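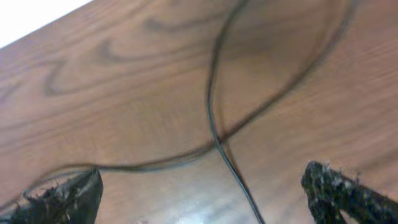

Fig. 1. Curved and straight grain on a wooden tabletop.

Week 4: Reading grain

Trees in temperate climates usually add one ring a year. Pale earlywood forms in spring, darker latewood in summer. A board cut well off centre often shows arches, known as cathedral figure. Quarter-sawn boards show straighter lines and tend to move less across their width.

For the Cemcombe practical, bring a hand lens and your Zolwood sample sheet. Count the rings on sample 12 before the session.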